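Print this page | E-mail this page
Reading time: 4 minutes

Household Organization, Unit 11: The Crowded Tabletop

Welcome back, everyone. Last time we spent the whole session on cupboards and I promised we would get out of them eventually, so today we are out in the open, on the flat surfaces where most of daily life ends up. Please keep this handout with your notes from the drawer unit, because the two go together and I will be referring back and forth between them (probably more than I should).

Let me start with the idea of a resting place. Every object that lives on a table needs one, and by that I mean something more definite than "over there somewhere." A tray is a resting place. So is a rack, a box, a folded towel or a saucer. When I first taught this course at the Rolitden center I used to say that a table should be clear by bedtime, and a student very kindly pointed out that hers had never been clear in her life and she was doing fine. She was right, and I changed the unit. What we are after is a table where you can put your hand on the thing you want without moving two others first.

Trays

Trays are the friendliest tool we have. A tray gathers small or rolling things, and it lets you lift the whole group at once when you need the space for rolling out dough or doing the bills. Woven trays are lovely for produce that will be used soon. They do catch crumbs and corn silk, so turn them over and tap them out once in a while – over the sink, please, as I learned on a freshly swept floor. Give a tray one kind of job. Once the mail gets in with the vegetables, you will be looking for the water bill under an onion.

Racks

A dish rack is really a piece of storage that we have all agreed to treat as temporary. Many of you told me on the October questionnaire that your plates go from the rack to the table and back again and hardly ever see a cupboard, and I see no harm in it for a small household. If you do live this way, stand the plates so they all lean in the same direction, and leave a slot between them if there is room. Put the rack near where you serve. Wooden racks should be wiped down and left to dry well now and then, particularly along the bottom bars, where it is easy to forget to look.

Boxes

An open box holds the awkward things: chargers, napkins, the good scissors. The trouble with a box is that its top soon becomes a shelf. That can work nicely if you choose what goes there and keep it to one item, and it works badly if you need to get into the box every hour. Fabric-covered boxes look softer in a room where people eat and sit. If a corner starts to come loose, a little tape will see it through the term.

Putting them side by side

Now take the three together on one long surface. Think about height first. Tall things do well toward an end or a side, low things in the middle, where you reach across them. Then think about the order of use. The tray you visit for supper should not sit behind something you touch once a week.
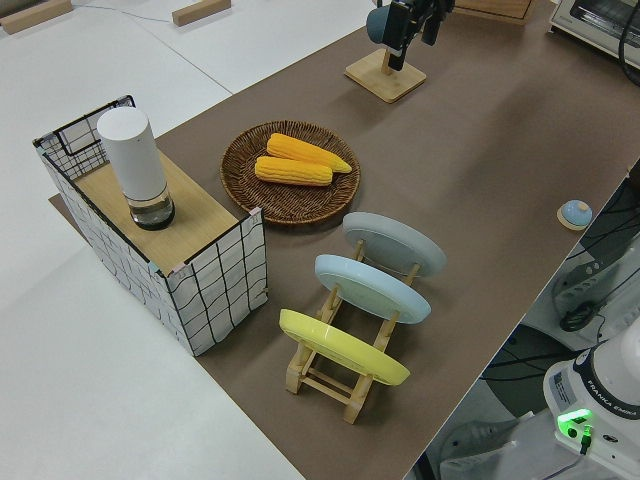
Notes by Leonora Umali
Household Organization, 2026-02-12

The wicker tray has been kept to a single job, two ears of corn and nothing more, and it sits low in the middle where a hand can get to it. The patterned box has the tall white piece up on its wooden panel, so the height is off to the side, as we talked about. Look at the plates in the rack as well, gray, blue and yellow, all leaning back the same way. I would ask you to think about whether you would leave the rack so near the tray in your own home – I go back and forth on this myself, and I would like to hear your reasons.

For next time

Choose one surface at home and write down everything on it, with the resting place beside each item. Where there isn't one, leave the space blank. Then change one thing only, live with it until we meet, and write me a paragraph on how it went. Please keep it under 300 words, and bring it on paper if you can.

Back to top
Questions about the handout: course office, Rolitden, room 11
© Leonora Umali. Copies may be made for class use.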